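# Stubbs Folding Practice Fan

The Stubbs is a training fan for kung fu and tai chi forms. It opens with a proper crack, which is the reason most people buy one and the reason most households ask them to practice in the garage.

We have sold martial arts gear long enough to know what kills a fan. It is the rivet. Cheap fans loosen in May and shed a rib by summer, usually in front of an audience. The Stubbs has a steel rivet you can tighten with a coin, so your fan form can fall apart for other reasons.

## What you get

- Bamboo ribs, sanded on all edges
- Polyester cloth in red, black, or a purple we ordered by mistake and now quite like
- Right-handed or left-handed opening
- Drawstring carry bag
- 5 spare rib screws, of which you will lose four

Item number 3361. Weight is 200 grams without the bag.

## Breaking it in

A new fan is stiff. It will open halfway and stop, like a door with a shoe behind it. Flick it 15 times a day for the first week, with the ribs pointed away from your face and from anybody you plan to eat dinner with. After that the folds settle and the wrist does less of the work.

Do not oil the ribs. The cloth will soak it up and you will own a very dramatic salad accessory.

Store the fan closed, in its bag, somewhere dry. The dashboard of a car is dry, but it is also an oven, and we can tell from the smell when a return has lived there.

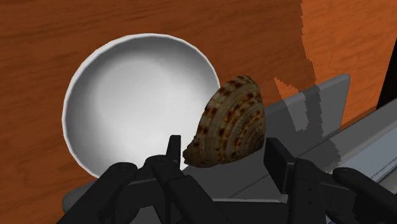 ## Stubbs or Pindden?

The Pindden is our metal-ribbed fan. It is heavier, louder, and costs more, and beginners always want it. Buy the Stubbs first. When you can get through a whole form without dropping it, the Pindden will still be here, and so will your toes.

If you compete, read your event's rules before ordering either one. Some judges care about rib material. Some care about tassels. We have stopped guessing.

## Shipping and returns

Orders go out from our Ondico warehouse in a flat box. Unused fans can come back within 15 days. "Unused" means the cloth still has its factory creases, and yes, we look.

Rivets are covered for as long as you own the fan. Cloth is not, especially if you own a cat.

## Goes well with

- Wuseo cotton shoes, thin sole, sized small (go up one)
- Wuseo sash, long enough to wrap twice and trip over once
- Replacement cloth for the Stubbs, all three colors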